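Komateo Table Sets: Tape Rolls and Tray

README for the tape subset

Contents
1. Summary
2. Items
3. Surroundings
4. Layout on the table
5. File structure
6. Known problems
7. Licence

1. Summary

This subset covers one household sorting job: loose rolls of adhesive tape on a white table are put away in a white tray. It holds 170 recordings made at the Clendberg site in September. Of these, 58 are reserved for testing. The other subsets in the Komateo series (cutlery, pegs, jar lids) have their own README files and use the same naming rules.

2. Items

Tape rolls. Small rolls on white cardboard cores, in three groups: yellow, red-orange and clear. The clear tape can look yellowish when several rolls lie together. At least one clear roll has small white dots printed along its side. It is labelled "clear" like the others.

Tray. White plastic, rectangular, rounded corners, slightly ribbed outer wall. Labelled "tray" in every file; early drafts of the labels used "tub".

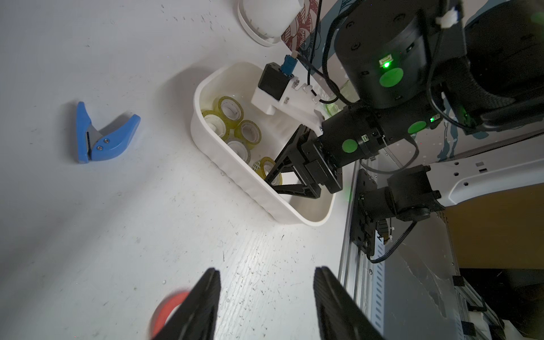 Clear rolls in the tray, dotted roll included. Blue pipe cutter on the table.

The pipe cutter has no part in the job and is labelled "other". Rolls in the tray may lie in any position. No stacking order is required.

3. Surroundings

The table top is white and shows scuffs and small dark flecks. Low-contrast marks of this kind are not labelled. The wallpaper has bullfinches, pine cones and branches on a pale pink ground. A black wire basket hangs at the back, and a white utensil holder stands on the table.
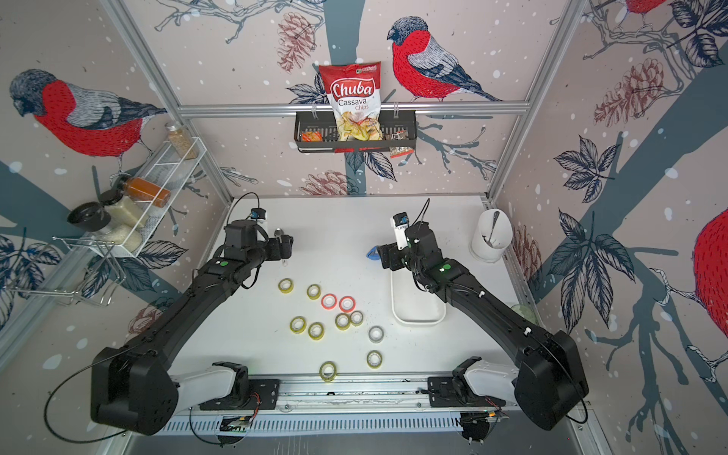
Background items are given a single label per recording, with no outline. Outlines are supplied for the rolls and the tray only. They were drawn by hand in Dawber 3 and checked once.

4. Layout on the table

Starting positions are not fixed. Rolls may touch each other, and touching rolls are outlined separately. A roll is "in" when its core lies wholly inside the tray rim, and "out" in all other cases.
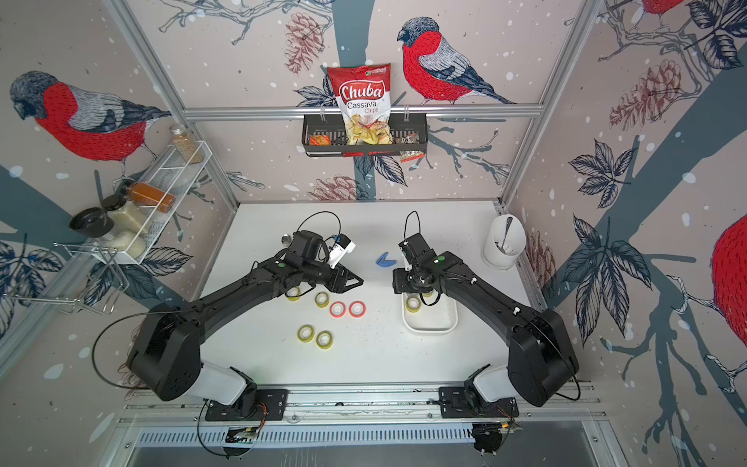 Yellow and red-orange rolls on the table, with yellow tape in the tray.

5. File structure

/views one folder per recording
/outlines rolls and tray
/labels.csv item, colour group, in/out
/split.txt training and test lists

Colour groups are written in lower case: yellow, red_orange, clear.

6. Known problems

In 69 recordings the outline of a clear roll is loose on the side facing the tray wall. Corrected outlines are in /outlines/v2; the originals are kept for comparison. The Villetti converter drops the "other" label and should not be used with this subset.

7. Licence

Research use only. Cite the series name and the subset name.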